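How to clean a gray metal bin with scratched floor?

Asked 2023-04-07

Hello. I keep red and dark green blocks in an open metal bin with sloping sides. The floor has many scratches and whitish scuffs, and the back wall has streaks. I tried dish soap, no change.
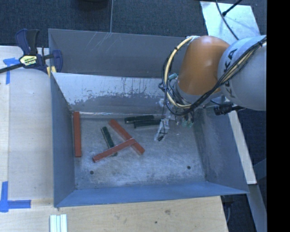 Is it safe to use a scouring powder, or will it make more scratches? I would like to keep the bin – a new one from Zedden costs 161 dollars.

2 answers

Don't use powder. Take warm water with a little white vinegar, wait 20 minutes, rinse and dry well. The scratches will stay, but the whitish marks can get lighter.

7 people found this helpful

just put a rubber mat in it, I have one from Tinduto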